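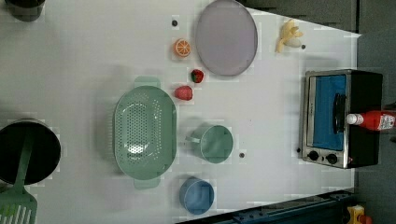

To: Members of the Household Tasks Working List
From: Sylvie Fortin, List Coordinator, Trilesis
Subject: Re: Readiness statement on domestic chores – request for comment

Dear members,

Thank you to those who sent written comments on the draft readiness statement. The message from Ebuka Ojo is quoted in part below, with his permission, as it raises points that several other members also raised. My reply follows the quoted text. Members who have not yet commented may do so until the end of August.

Ebuka Ojo wrote:

> The draft says that clearing a kitchen table is "within reach of current
> systems." I would ask the working list to reconsider that sentence before
> it goes to the partner organizations.
>
> My concern is with the word "clearing." A person who is asked to clear a
> table understands a great deal that is not in the request. The plate goes
> to the sink, the fruit goes back in the bowl or in the trash depending on
> its condition, and the colander is left alone if someone is plainly about
> to use it. What we have tested is the moving of known objects to stated
> places. I have no quarrel with the results of those tests. I do object to
> reporting them under the name of a chore.
>
> I would also ask that the statement say how long a task took. At our
> site in Dovuvby we ran the table task 60 times under the Ida protocol.
> The longest successful run lasted 12 minutes. A member of staff would
> have finished the same work before the arm had dealt with the first
> item. Readers who are deciding whether to buy equipment need to have
> that in front of them.
>
> Finally, the draft treats the kitchen and the shop floor in one
> paragraph. I believe they should be separated. On the packing line at
> Uzor, parts arrive facing the same way every time, and the machine is
> fenced off. A household offers neither of those conditions.
>
> Ebuka Ojo

The coordinators have discussed these comments with Chun-hung Chow and Temitope Shehu, who prepared the draft. Our response is set out below in the order in which the points were made.

On the word "clearing." We accept this comment. The revised statement will use the phrase "moving listed items to listed places" wherever test results are reported. The word "chore" will be kept for the introduction, where it describes the long-term aim of the work. Garba Osagie has asked that the same change be made in the section on laundry, where "folding" has been used for a test that covered only flat, square towels. That change will be made as well.

Members should note that the narrower wording does not make the task a trivial one. The items in the table task were chosen because they call for different grips. A flat plate with a thin rim lies close to the surface and gives the fingers very little to hold. A toy strawberry is small and may roll when touched. A colander is light for its size and can be taken by the edge, but an arm that presses down on it first may push it across the table. An open cup can be gripped by its wall or from outside, and the choice affects whether it can then be set down upright. A system that handles all of these with one gripper and no change of tools has done something of value, and the statement should say so plainly.

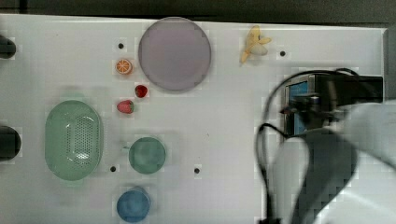
The arm over the table, with plate, colander, cups or bowls, and toy fruit set out.

On the use of toy food. Two members asked, separately from Mr. Ojo, whether results with toy fruit should be reported at all. Our view is that they should, provided the statement is clear on the matter. A toy banana keeps its shape and can be used for many runs. A real one bruises, and after several runs it is no longer the same object. Toy items allow one site to compare its results with another. They do not show whether a machine can handle ripe fruit, a wet plate or a greasy pan, and the revised text will contain a sentence to that effect. Ms. Shehu has proposed that each site also hold a short series with real food before the statement is next revised. Sites that are willing to do this are asked to write to her directly.

On the reporting of time. We accept this comment in part. Completion times will be given in a table at the end of the statement, with the longest and shortest successful runs for each site. We do not propose to place a comparison with human workers beside them. The sites have not measured human times in a consistent way, and a figure taken at one site would soon be repeated as though it applied to all. If members wish to have such a comparison, a common method will need to be agreed upon first. Mr. Chow has offered to circulate a proposal.

The time table will also record each occasion on which a person stepped in. This includes setting a fallen cup upright, returning an object that had left the reach of the arm, and restarting the control program. In the draft, some sites counted a run as successful when a person had helped once, and others did not. Under the revised rules, a run in which anyone touches the table or an item will be reported as assisted. It may still be reported as completed, but the two counts will appear in separate columns.

On the separation of household and shop-floor work. We accept this comment. The revised statement will have 3 parts: household tasks, shop-floor tasks, and tasks common to both. Members at Uzor have agreed to supply a new text for the second part. They have asked us to make clear that their packing line is in regular use and that its record should not be read as evidence for work in homes. We would add that the reverse also holds. A weak result on a kitchen table says little about a line where the parts, lighting and spacing are under the control of the operator.

On the general question put to this list – whether machines can do household chores yet – the coordinators propose the following wording for the opening paragraph:

"Current systems tested by the members can move a limited set of known household items on a clear, flat surface, under supervision. They do so slowly and with some failures. The members have not yet tested a system that can be left to carry out a complete household chore in an ordinary home without a person nearby. Work toward that aim is continuing at several sites."

Some members may find this too cautious. Mr. Shehu's earlier version was more hopeful, and it was well received by the partner organizations. We have nevertheless come to the view that the statement will be used mainly by care providers and housing managers, who will plan staffing on the basis of what it says. For these readers, a modest claim that holds up is of more use.

Members are asked to do the following:

1. Send comments on the proposed opening paragraph to the full list, with the paragraph quoted in the message.

2. Send corrections to site data to Mr. Chow only. Please do not attach data files to messages addressed to the list.

3. State whether your site recorded assisted runs separately. If it did not, please say whether the notes would allow this to be worked out.

The question of ovens, cooktops and other heated equipment has been left out of this round. The draft contains no results in that area, and the safety rules differ from site to site. Mr. Osagie will open a separate thread on the subject, and members are asked to hold their comments until he has done so.

Respectfully,

Sylvie Fortin
List Coordinator
Trilesis

To leave this list, reply with the word "remove" in the subject line. Messages are kept in the archive and may be read by all members.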